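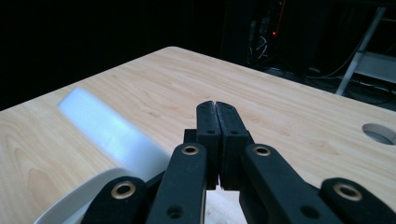 How to Oil a Light Wood Tabletop

Pale wood shows every water ring and greasy thumbprint. A coat of hardwax oil keeps most of that out, and you can put it on in one afternoon with a rag and a pad. These steps are for a solid wood table with bare wood or an old oil finish. If yours has varnish or lacquer on it, strip that first.

What you need

Sandpaper in 120 and 180 grit
A sanding block
A vacuum with a brush head
Hardwax oil, clear or with a little white pigment
A white nylon pad
Clean cotton rags
Gloves

Step 1. Test the old finish

Put a few drops of water on a spot near the edge. If the water soaks in and leaves a dark mark, the wood is ready to take oil. If it beads up and stays there, wipe it off and plan on more sanding.

Step 2. Clean the top

Wash with warm water and a small squirt of dish soap. Wring the cloth out well. Go over it again with plain water and let the table dry overnight. Crumbs and wax like to hide in the joints between boards, so run an old toothbrush along them.

Step 3. Sand

Start with 120 grit and go with the grain. Keep the block flat and don't lean on it at the ends, or you will round them over. When the old stains are gone, switch to 180 and do the whole top again. Stop there. Wood sanded finer than that takes up less oil and looks patchy.

Vacuum, then wipe with a barely damp rag.

Step 4. Put on the first coat

Stir the can, don't shake it. Pour a small puddle on the wood and work it out with the pad in long strokes. It should look thin and even, with no wet pools. After ten minutes, buff off whatever is left on the surface with a clean rag.

White pigment holds back the yellow that clear oil brings out. Try it on the underside before you decide. On ash I like it, on oak I usually go clear.

Step 5. Wait, then repeat

Leave it overnight with a window open. Rub lightly with a dry pad, wipe off the dust and put on the second coat the same way. The edges drink more than the top and may want a third.

Drying the rags

Oily rags can catch fire by themselves when they are balled up. Lay them flat outside on concrete until they are stiff, or soak them in water in a metal can with a lid.

Using the table again

Light use is fine after a day. Keep water and hot dishes off it for 6 days, and hold off on soap for two weeks.

Apolinar Gallegos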